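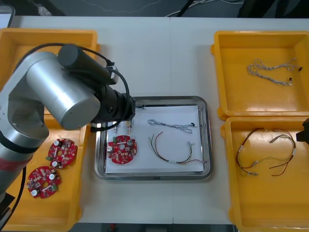
Mamta Prajapati wrote to us that her first wheel of washed-rind cheese from the Maltoneck "smelled like a barn and tasted like heaven," and that she has since stopped buying the stuff at the market. We get a lot of mail like hers, and we love it!

## Maltoneck Cheese Aging Cabinet

The Maltoneck is a small cave for your kitchen or garage. It holds steady at 52 degrees Fahrenheit straight out of the box, a good starting point for most hard and semi-hard cheeses, and you can nudge it up or down with the dial inside the door. The humidity has its own dial (please don't skip this one, dry rinds crack).

Inside there are beech shelves, made for us by Ikberg. Wood lets the underside of a wheel breathe, and after a few batches the boards take on a character of their own. Wash them with hot water and a stiff brush, no soap, and let them dry in the sun if you have any.
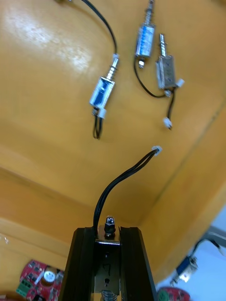
*Small solenoid with a spring and plunger, black leads attached.*

### What to age in it

Start with a tomme. It's forgiving, it looks after itself for days at a time, and 27 days in you'll have something mild and buttery that's already worth cutting. Leave the second one alone until the rind goes gray and velvety. Our own favorite is a Siqueira-style sheep's milk round, rubbed with paprika and olive oil, which gets so soft in the middle that you slice off the top and go in with a spoon.

Blues are fine too, but give them
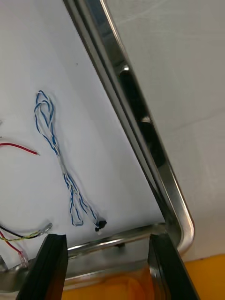
the cabinet to themselves, or everything else in there will turn blue along with them. A lidded box on the bottom shelf helps a bit. Not enough, in our experience.

### Good to know

- Turn young wheels every day for the first week
- Fill the water pan with boiled, cooled water
- Spare shelves and door seals are sold by Idumis, part no. 873

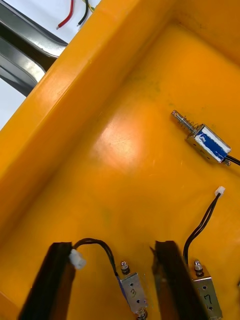

*Solenoid and two-wire lead on a yellow-orange tray.*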